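The Dining Room Before the Robot Arrives

The Merrick conference center in Skosthorpe employs 60 people, and most of them have cleared a table at some point. After a December banquet the job can run past 1 a.m. Management wants a robot arm to take over part of it next year, starting with the small private dining rooms.

For now the arm works only on a computer. Trimness, the firm supplying the system, tests each new version of its software in simulated rooms before any equipment is delivered. Merrick's kitchen and floor staff were asked to help decide what should be on the tables.
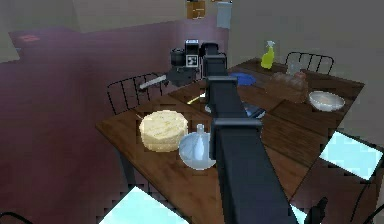
Training used to mean showing a new hire how to stack plates and carry glasses. Now some of the senior servers spend two afternoons a month at a screen, going through test runs and writing notes. They look at what the arm has to reach over and what could get knocked down. A stoppered glass vessel close to the arm is the kind of thing they flag, and so is a spray bottle left at the far end of a table with the dishes. The servers know from their own shifts that tables don't come back tidy.

The software team had started with bare tables and matching plates. Servers told them to add odd items and chairs that had not been pushed in. The test program, called Mundorura, now mixes these in on its own. It had completed 2,709 runs by the time we visited, and the staff had written comments on 80 of them. 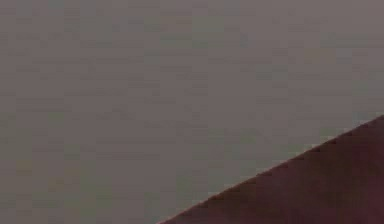 Reviewing is paid at the same rate as floor work. It is easier on the back, but tips are not part of it, and that has been a sore point. Merrick agreed to a flat payment for each afternoon to make up some of the difference. The deal runs until the first arm is installed — nothing has been settled for after that.

Knives have their own rule. Staff asked that any knife on the table be treated as a separate job, with people kept back from the arm until it is done. Trimness accepted the rule for the tests and says it will carry over to the real rooms.
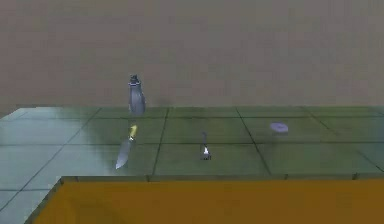 One server said that she liked being asked, but that she still didn't know what her hours would look like in a year. She had no wish to go on clearing tables at midnight. She did want the hours, and she wanted them in writing.

Management says no jobs will be cut and that late shifts will get shorter. The staff have asked for a guaranteed minimum week, and talks are still going on. In the meantime the tables are cleared by hand, and the late crew still starts at 10 p.m.

Related stories
Who Gets the Early Shift?
Learning the New Dish Line
What a Hotel Laundry Changed After Automation
Tips, Flat Pay and the Banquet Server

We use cookies to remember your settings and see which stories are read. By staying on this site, you agree to our cookie policy.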